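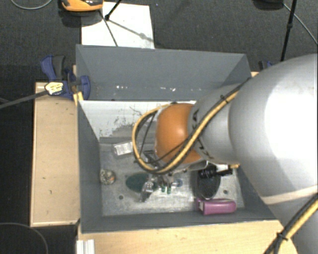
What condition must a bin be in before it goes back to the sorting bench?

Walls wiped down, floor swept clear of grit, and any chip with a raised edge filed flat. Marks that cannot be felt with a fingertip are left alone and entered in the wear sheet.

Notebook entry, June, 7:20 a.m.
Bench: small goods, Grillora line
Entered by: T. Wada

The gray bin was inspected this morning before the first lot. The rear panel carries a row of small white scuffs and chips along its lower part. These are entered as cosmetic. The surface beneath that panel is scratched and speckled, with a patch worn gray. The floor is scuffed over and remains in service. The two small holes in the floor are to be kept clear.

Lot 3043 was received from Plemolix in one carton, packing list enclosed. Small packages and small round items are to be laid out in the bin with space between them and may not be stacked. The previous practice of tipping the carton straight into the bin is discontinued. It drove the smaller pieces into the corners, and the corners of the packages were being crushed.

White packages with faint printing remain difficult to read under the bench lamp. Sasaki has been asked to supply the next lot with darker print. No reply has been received. Until then, colleagues are to read the code at the window table and write it on the lot card before the package goes into the bin.

Wiping cloths: the Deltance order, item 920, arrived short by one pack. Claim filed. The remaining cloths are in the second drawer, and the old ones may be used for floors only.

Outstanding:
Wear sheet for the gray bin, page 3, to be countersigned.
File to be returned to the tool cabinet.
Lot card for 3043 to be copied to the office before noon.

T. Wada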